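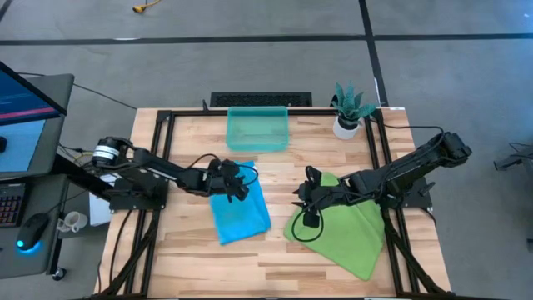
Sunee Intarasuk told me I was wrong about the Tinholm before I'd even sat down. I had written back in October that the phone was a hit. She said a phone isn't a hit if people can't buy one, and that I should come and talk to her and Flynn Rutherford at the Rojanasak store before I wrote another word. So I went!

Search this site Go
Home Phones Tablets Deals

They'd had a delivery that morning, 222 handsets, against 492 names on the waiting list. "You do the math," Flynn told me, unlocking the stockroom (very proudly, I thought). "The black ones will be gone by lunch. The green ones might last till closing."

I asked whether Tirnatico, the maker, gives them any warning. Sunee laughed at that. "We get an email the night before. Sometimes it's the right number of boxes, too."
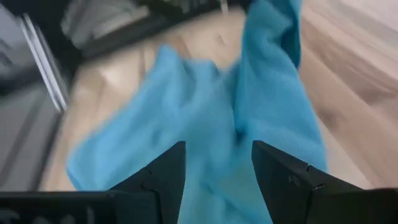 Is it worth the wait?

Flynn thinks so. He moved over from a Serkemport he'd carried for years, and what sold him was the battery. "I charge it every other night, and I'm on it all day," he said. Sunee is cooler on it – she likes the screen, hates the speaker, and can't stand that there are only 2 storage sizes.

I've been using a loaner myself, and I'm with her on the speaker. Podcasts sound like they're coming from inside a shoe,

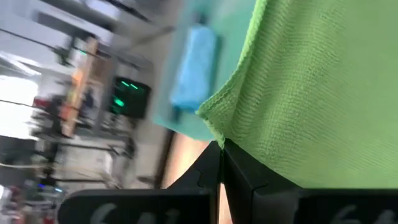
and turning it up only makes the shoe bigger. The camera's great, though, and texts from my old phone moved over without any fuss.

Before I left I put my own name on the list. Flynn wants the color choice by Friday's email, so I said green.

14 comments 37 shares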